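니트 개는 법, 집게 든 사람들한테 다시 배웠어요

안녕하세요, 살림 얘기랑 회사 얘기가 늘 반반 섞이는 페이지입니다. 지난번 수건 글에 댓글로 "그래서 니트는 언제 해주실 거냐"고 물어보신 분들 계셨죠. 이제야 씁니다. 늦어진 데는 사정이 있어요. 그사이에 제 일이 꽤 많이 바뀌었거든요.

처음 오신 분들을 위해 짧게 말씀드리면, 저는 플루르노르포트에 있는 페스티스라는 의류 관리 업체에서 일해요. 맡긴 옷을 세탁하고 손질하고 개서 돌려보내는 곳이에요. 저는 원래 개는 파트였고요, 니트 담당이었습니다. 하루 종일 스웨터만 만지다 보면 손끝이 보송보송해지는데 (진짜예요, 핸드크림이 필요 없는 대신 지문 인식이 잘 안 돼요) 그 생활을 꽤 오래 했어요.

그런데 작년 겨울부터 회사에 개는 로봇 얘기가 돌기 시작했어요. 이름은 마타르. 셔츠랑 수건은 벌써 기계가 갭니다. 빳빳하고 네모난 건 금방 배우더라고요. 문제는 니트였어요. 늘어나고, 축 처지고, 놓을 때마다 모양이 달라지니까요. 그래서 우리 파트 사람들이 손집게를 들고 니트를 개면서 그 동작을 기록하는 일을 하게 됐습니다. 손으로 개던 사람이 집게로 개는 사람이 된 거죠. 처음 집게 쥔 날은 젓가락 처음 잡은 애가 된 기분이었어요!
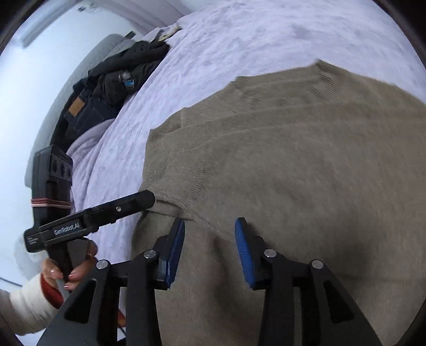

두 손으로 하면 눈 감고도 하던 걸 집게로 하려니까 제가 그동안 뭘 하고 있었는지가 보이더라고요. 손가락 열 개가 알아서 해주던 걸 하나하나 말로 풀어야 했어요. 어디를 잡는지, 몇 겹을 잡는지, 얼마나 들었다가 놓는지. 오늘 팁은 거의 다 거기서 나온 거예요. 집에서는 당연히 손으로 하시면 됩니다, 집게 사지 마세요.

펴는 게 절반

예전의 저는 스웨터를 대충 던져놓고 바로 접었어요. 빠르니까요. 집게로는 그게 안 통해요. 아래에 주름이 하나 깔려 있으면 접으면서 그 주름이 통째로 따라와요. 그래서 순서가 이렇게 바뀌었어요.

먼저 앞판이 바닥을 보게 놓습니다. 어깨 양쪽을 잡고 살짝 들었다가 내려놓으면 몸판 안쪽에 뭉친 게 좀 풀려요. 탁탁 털지는 마세요. 니트는 털면 밑단이 물결이 돼요.

그다음은 손바닥. 가운데에서 바깥쪽으로 쓸어주는데 누르지 말고 얹은 손을 옮긴다고 생각하세요. 보풀이 잘 이는 옷이면 결 방향으로만요.

마지막으로 밑단이랑 소매단의 골지를 봅니다. 골이 나란하면 잘 펴진 거고, 골이 부채처럼 벌어져 있으면 어디가 당겨지고 있는 거예요. 몸판은 부들부들해서 비뚤어진 게 눈에 잘 안 띄는데 골지는 바로 티가 나요. 이건 본투가 알려준 거예요. 본투 아두냐, 우리 파트에서 손이 제일 느린 사람인데 다시 개는 옷이 제일 적었어요. 예전 방식으로는 개수로만 봤으니까 늘 아래쪽에 이름이 있었는데, 지금은 다들 본투가 한 걸 먼저 틀어봐요. 저는 이 얘기를 할 때마다 괜히 신나요.

바닥은 미끄럽지 않은 쪽으로

작업대가 매끈하면 니트가 자꾸 도망가요. 한쪽을 잡고 넘기면 반대쪽이 슬금슬금 따라오거든요. 집에서 하신다면 침대 위에 담요 한 장 깔고 하시는 게 편해요. 식탁 위라면 큰 수건 한 장이면 됩니다.

다만 너무 폭신한 데서는 밑에 깔린 옷을 건지기가 어려워요. 손가락으로 할 때는 모르고 지나가는데 집게로 하면 담요까지 같이 집게 됩니다 ㅎㅎ 저는 첫 주에 담요를 참 많이 개려고 했어요. 손으로 하실 때도 잡은 다음에 엄지를 한번 굴려보세요. 천이 몇 겹인지 손끝에 느껴져요. 소매면 두 겹이어야 하고, 소매를 접어 올린 몸판 끝이면 네 겹까지도 나와요.

색은 옷이랑 차이 나는 걸로요. 까만 니트를 남색 이불 위에서 개면 소매가 어디서 끝나는지 한참 찾아요. 밝은 담요에 진한 니트, 이 조합이 좋아요.

소매는 안쪽으로 한 번만 꺾기

여기서 파트 안에 파가 갈렸어요. 소매를 등판 위로 가로질러 눕힌 다음 아래로 꺾는 쪽, 처음부터 비스듬히 내려서 한 번만 꺾는 쪽. 저는 꺾는 파였고 노에미 루셀이 비스듬히 파였어요. 노에미는 모른포트 지점에서 온 사람이라 거기 방식이 몸에 배어 있었고, 둘이 점심시간에 스웨터 하나를 놓고 옥신각신한 적도 있어요.

결론부터 말하면 두꺼운 니트는 노에미 방식이 나아요. 꺾인 자리가 줄어드니까 팔꿈치에 각이 안 잡히고, 쌓았을 때 어깨 쪽만 불룩해지지 않아요. 얇은 니트는 어느 쪽이든 괜찮습니다. (노에미는 여기 동의 안 할 거예요.)

하는 법은 이래요. 어깨선에서 손가락 세 개쯤 안으로 들어온 데를 접는 선으로 잡고, 옆선이랑 소매를 같이 안쪽으로 넘깁니다. 넘긴 소매를 어깨에서부터 비스듬히 밑단 쪽으로 내려놓아요. 소매단이 밑단 밖으로 나오면 그때 그 부분만 위로 접어 올리고요. 반대쪽도 똑같이.

넘길 때는 끝을 당기지 마세요. 집게로 하면 이게 제일 어려웠어요. 끝을 집어서 들면 천이 제 무게로 늘어지고, 그 상태로 놓으면 늘어진 채로 접혀요. 끝에서 조금 안쪽을 잡고 낮게 옮기는 게 요령입니다. 높이 들수록 멋있어 보이기는 하는데 옷한테는 안 좋아요.
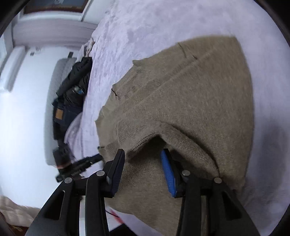 연보랏빛 시트에 펼친 갈색 니트. 가운데에 도톰한 주름이 둥글게 올라와 있어요.

가운데가 울면 저는 그냥 둬요. 이미 반쯤 접은 걸 억지로 잡아당겨 펴면 옆선이 틀어지거든요. 주름이 손가락 굵기보다 두꺼우면 다시 펼치고, 그보다 얇으면 손바닥으로 밑단 쪽을 향해 살살 밀어내면 웬만큼 정리돼요. 집에서 입을 옷이면 여기서 더 애쓰지 마시고요!

몸판은 아래에서 위로, 세 번에 나눠서

반 접고 또 반 접으면 가운데 접힌 자국이 진하게 남아요. 밑단에서 삼분의 일만 올리고, 한 번 더 올려서 목둘레 바로 밑에서 멈춥니다. 그리고 통째로 뒤집으면 목이 위로 오고 앞판이 보여요. 접는 선에 손날을 대고 꾹 누르는 분들 계시던데 니트는 누르지 마세요. 접힌 데가 둥글둥글한 게 정상이에요.

옆선이 안 맞으면 접기 전에 양쪽 소매단 위치부터 보세요. 한쪽이 더 올라가 있는 경우가 많아요.

골지단은 옷의 손잡이

제가 혼자 부르는 이름이에요. 니트에서 어디를 잡아야 할지 모르겠으면 골지를 잡으세요. 몸판보다 촘촘해서 덜 늘어나고, 잡았다 놓아도 자국이 빨리 돌아와요. 마타르도 초반에 몸판 한가운데를 집어 올리는 바람에 스웨터에 뿔이 생기곤 했는데, 우리가 골지 쪽을 잡는 걸 계속 보여주니까 달라졌대요. 이건 개발 쪽 테다 슈펠링 씨한테 들은 얘기라 제가 자세히는 몰라요. 테다 씨는 우리가 작업하는 데 자주 내려와서 바닥에 쪼그리고 앉아 구경하는데, 한번은 자기 카디건을 벗어주면서 이것도 개달라고 했어요. 단추가 엄청 많은 거였고 저는 좀 원망했습니다.
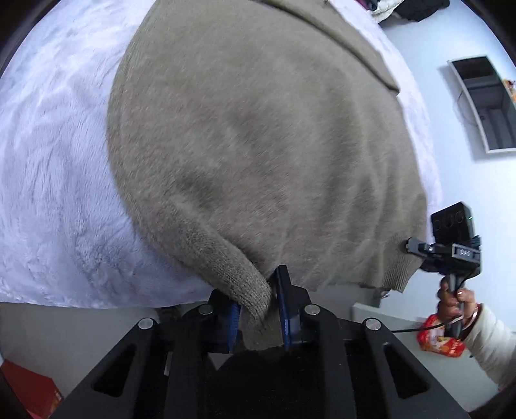

침대 끝으로 늘어진 골지 단과 그 옆에 닿은 집게. 손목에 반짝이는 게 보이죠.

침대에서 개실 때 단이 모서리 밖으로 내려가 있으면 먼저 끌어올리고 시작하세요. 밑으로 내려간 만큼 무게가 걸려서 나머지가 조금씩 끌려가요. 끌어올릴 때도 끝단 한 점만 잡지 말고 손을 밑에 받쳐서 얹어주시면 돼요. 저는 급하면 아직도 한 점만 잡는데, 그러면 꼭 그 자리만 뾰족해져요.

목둘레를 잡는 건 조금 다른 문제예요. 거기도 골지이긴 한데 늘어나면 제일 티 나는 데라서, 저는 목은 안 잡고 어깨솔기를 잡습니다.

그래서 일은 어떻게 됐냐면

댓글에서 살림 팁보다 이걸 더 많이 물어보시더라고요. 로봇 들어오면 잘리는 거 아니냐고. 제가 아는 만큼만 쓸게요.

우리 파트는 원래 19명이었어요. 지금도 19명이긴 한데 하는 일이 갈렸어요. 셔츠 줄은 기계가 가져갔고, 거기 있던 사람들 일부가 손질 쪽으로 갔고, 일부가 저처럼 집게를 듭니다. 손질은 단추 달고 올 풀린 거 잡는 일이에요. 미르타 수니가 언니는 손질로 갔는데 처음에는 많이 싫어했어요. 개는 일은 서서 수다 떨면서 하는데 손질은 앉아서 눈을 써야 하니까요. 지금은 어떠냐고 물어보면 "허리는 좋고 눈은 나빠졌다"고 해요. 그러고는 제 소매에 올 나간 걸 찾아내요.

좋아진 것부터 말하면 저녁 손목이요. 예전에는 성수기에 한 번 서면 저녁에 냄비를 못 들었어요. 집게 일은 개수가 훨씬 적어요. 제가 7월에 제일 많이 한 날이 69벌이었는데, 손으로 갤 때 생각하면 웃음이 나오는 숫자예요. 대신 한 벌 한 벌이 피곤해요. 집중을 계속하고 있어야 해서 머리가 먼저 지칩니다. 그래서 17분 하고 쉬는 걸로 제 나름대로 정했어요. 회사에서 정해준 쉬는 시간은 더 뜸한데, 반장한테 말했더니 결과물만 괜찮으면 알아서 하라고 했어요. 이건 꼭 말해보세요. 새 장비 들어온 지 얼마 안 됐을 때가 이런 걸 바꾸기 제일 쉬운 것 같아요. 다들 뭐가 맞는지 모르는 때라서요.

나빠진 건, 수다가 줄었어요. 큰 작업대에 둘러서서 하던 걸 각자 자리에서 하니까 옆 사람이랑 멀어졌어요. 라디오도 예전처럼 못 틀어요. 그리고 손으로 개는 속도가 떨어졌어요. 하루는 급하게 손이 모자라다고 해서 옛날 자리로 갔는데 제가 소매를 집게처럼 엄지랑 검지로만 집고 있더라고요. 미르타 언니가 보고 한참 웃었습니다.

돈 얘기도 해야죠. 개수 수당이 없어지고 시간으로 바뀌었어요. 본투 같은 사람한테는 잘된 일이고, 손 빠른 바나프셰는 손해를 봤어요. 바나프셰 시라지는 성수기 수당으로 여행을 가던 사람이라 꽤 화가 났고, 제가 보기에도 화날 만했어요. 지금은 새로 온 사람들한테 집게 쥐는 법을 가르치는데 그 몫이 따로 조금 나온대요. 예전만큼은 안 된다고 하고요. 이 부분은 아직 회사랑 얘기 중이라 여기까지만 쓸게요.

우리가 제일 걱정하는 건 다 가르치고 난 다음이에요. 니트까지 기계가 개면 그때는요? 테다 씨한테 대놓고 물어봤는데 자기는 그걸 정하는 사람이 아니라고 했어요. 좀 김빠지는 대답이었지만 적어도 둘러대지는 않았네요. 제가 기록한 게 벽에 붙은 표로 2231벌인데, 볼 때마다 뿌듯한 날도 있고 이걸 언제까지 채우나 싶은 날도 있어요.

직장에 비슷한 게 들어온다는 분들께

제 경우에 도움 됐던 것들이에요. 업종이 달라도 쓸 만할 거예요.

내가 하던 동작을 먼저 적어두세요. 저는 처음에 "그냥 개요"라고 했다가 아무도 못 알아들어서 고생했어요. 수첩에 그림으로 그렸더니 그다음부터는 제 순서대로 작업표가 만들어졌어요. 남이 쓴 순서로 일하는 것보다 훨씬 편합니다.

장비 높이는 첫날 말하세요. 저는 키가 작은 편이라 작업면이 높으면 어깨가 올라가요. 참고 했다가 이틀 만에 담이 왔고, 말하니까 오후에 바로 낮춰줬어요. 허무하죠.

소매는 단이 딱 붙는 옷으로. 집게를 쥐면 손목이 계속 움직여서 헐렁한 소매는 걸려요. 선이 달린 도구면 선을 팔 바깥으로 빼두시고요.

수당이나 시간표가 바뀌면 종이로 받으세요. 말로만 들은 건 저랑 바나프셰랑 기억이 서로 달랐어요.

보관 팁 조금 더

니트는 걸지 마세요, 이건 다들 아시죠. 그래도 걸어야 하면 반으로 접어서 겨드랑이 쪽에 옷걸이 고리가 오게 두고 몸판이랑 소매를 가로대 위로 넘기면 어깨에 뿔이 안 생겨요.

쌓을 때는 무거운 게 밑으로. 다섯 벌 넘게 쌓으면 맨 밑의 옷이 납작해지니까 두 줄로 나누세요. 접힌 둥근 쪽이 앞으로 오게 넣으면 한 벌만 빼기 좋아요.

서랍이 얕으면 돌돌 마는 것도 괜찮은데 단을 안으로 넣고 느슨하게 마세요. 꽉 말면 골지가 벌어져요.

보풀은 개기 전에 떼세요. 개고 나서 떼면 펴고 떼고 또 개야 하는데 제가 그걸 매번 해요.

한 철 넣어둘 옷은 완전히 말랐는지 겨드랑이랑 밑단 골지를 만져보세요. 다른 데가 보송해도 거기는 늦게 말라요. 조금이라도 서늘하면 반나절 더 널어둡니다. 건조대에 널 때는 소매를 늘어뜨리지 말고 몸판 위에 얹어주시고요.

댓글로 후드 달린 니트는 어떻게 하냐고 물어보신 분, 모자를 등 쪽으로 납작하게 내려서 먼저 눕히고 나머지는 똑같이 하시면 돼요. 끈은 모자 안에 넣으시고요. 터틀넥은 목을 반만 접어서 앞으로 내리는 게 저는 제일 낫던데, 노에미는 또 다르게 한다고 하니 다음에 물어보고 올게요. 다음 글은 아마 카디건입니다. 테다 씨 단추 카디건, 복수하는 마음으로 씁니다.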